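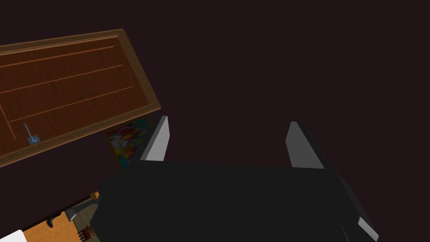 Fig. 1. Rendered room with a paneled door and lever handle.

Aviation Safety Reporting
Handout 3: From occurrence to report
Instructor: Irfan Kusuma

Read this before the session on Saturday, October 5, 2019. Bring your copy of the Clurkanell Airport case packet.

1. Terms

An accident involves death, serious injury or substantial damage to the aircraft. An incident is anything short of that which affects, or could affect, the safety of flight. The word "occurrence" covers both. Students often write "near miss" in their papers. Use "loss of separation" when two aircraft came closer than the minimum allowed, and "runway incursion" when an aircraft, vehicle or person was on a runway without permission.

2. Mandatory and voluntary reports

Mandatory reports go to the investigating authority and are tied to a list of event types. Voluntary reports can be about anything, including events where no rule was broken. They are usually stripped of names before anyone outside the intake office reads them. A voluntary report doesn't replace a mandatory one. Crews mix these up more than you would expect, and in the Clurkanell case the first officer filed the wrong form.

3. The Clurkanell case

A Cikon regional flight was cleared to land while an Osman Cargo aircraft was still crossing the same runway. The Cikon crew went around and passed 208 feet above the other aircraft. The crew told their dispatcher after landing. The dispatcher logged it as a routine go-around and the aircraft was turned around for its next leg.

Work through the packet with these points in mind:
- when the tower supervisor first knew
- who had the authority to hold the aircraft at the gate
- what the ground radar showed and how long it was kept

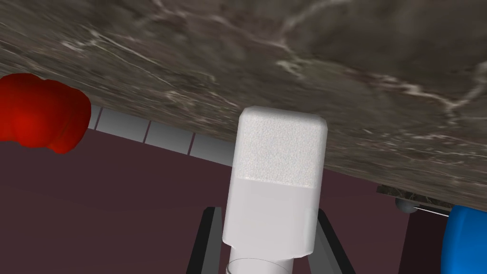
Fig. 2. Rendered view of a veined marble slab.

4. Recorded evidence

The cockpit voice recorder in this case ran on a loop and kept recording through the next flight, so the landing at Clurkanell was overwritten. The flight data recorder was not affected. It gave height, speed and thrust settings but nothing about what the pilots said to each other - and that was the main question for the investigators.

Interviews were held 3 days later. Compare the captain's statement (packet, tab B) with the tower transcript. They differ on the wording of the clearance.

5. Reading the numbers

The Kaslow reporting office took in roughly 1,000 voluntary reports in the year of the event, and 480 of them concerned ground movements. A rise in reports can mean more events or more willingness to report. Don't draw a trend from one year.

6. Written work

Two pages on the delay in reporting, due the first week of November. Cite the packet by tab and page. Tab D is missing from some copies - ask me for it.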